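Flimmont Builders Board > Arms and Motion > Arm drops out mid-move, cable to blame?

wfriesen39
Posted 6/14/25

OK, need some eyes on this. Two-arm cell, taped grid table, we've been doing plate work on it since February. This week one arm started quitting in the middle of a move. It goes down over the plate fine, starts back up, then stops dead with fault 902 on the pendant. I clear it, it runs for a while (18 cycles was the best I got), then the same thing all over again. The other arm never does it.

My money's on the thin cable that runs down to the wrist. I swapped the joint brake settings back to stock and it made zero difference. 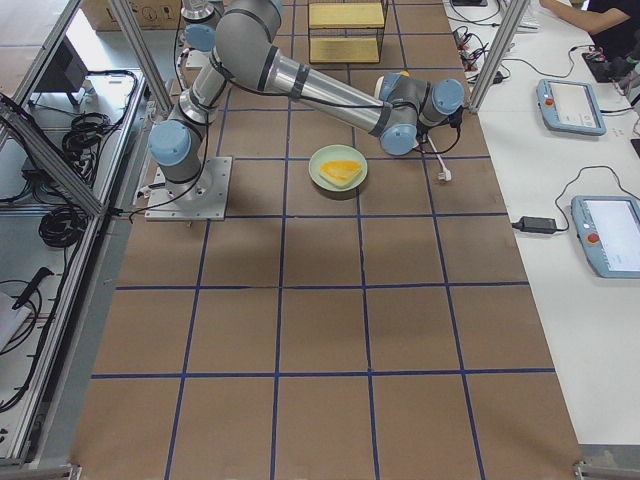 RE: Arm drops out mid-move, cable to blame?

effie_g
That black cable loops off the wrist and the plug end is just lying on the table by the plate. Is it supposed to be plugged into something? If the arm drags it every time it lifts, I'd start there. Ours at Priltport did the same thing and it was a cracked connector.

wfriesen39
Nothing's plugged in there right now, it's a spare lead for a tool we took off. Faults with it and without it. I had it taped up along the forearm for a whole afternoon and still got 902.

ruan_t
Then I don't buy the cable theory at all. 902 on our Brudow controller was a following error, and we fixed it by dropping the speed to 52 percent. Check your payload setting! If you took a tool off and never changed the number, the arm thinks it's carrying weight it doesn't have.

effie_g
Slowing it down just hides the problem, Ruan. I'd still ohm out that lead, and the one inside the arm too.

hgkang
Can we back up to the part where it gets cleared and run again? Please hit the e-stop before anyone reaches in to straighten the plate. An arm that stops by itself can start by itself - I have a scar from one.

wfriesen39
Fair, and yeah, I've been lazy about that. E-stop first from now on.

Also, Ruan... payload was still set for the old tool. Fixed it and I'm at 39 cycles with no fault. Not calling it solved yet, I'll ohm out the leads on Monday and post what I get.

effie_g
Post the numbers even if they're boring.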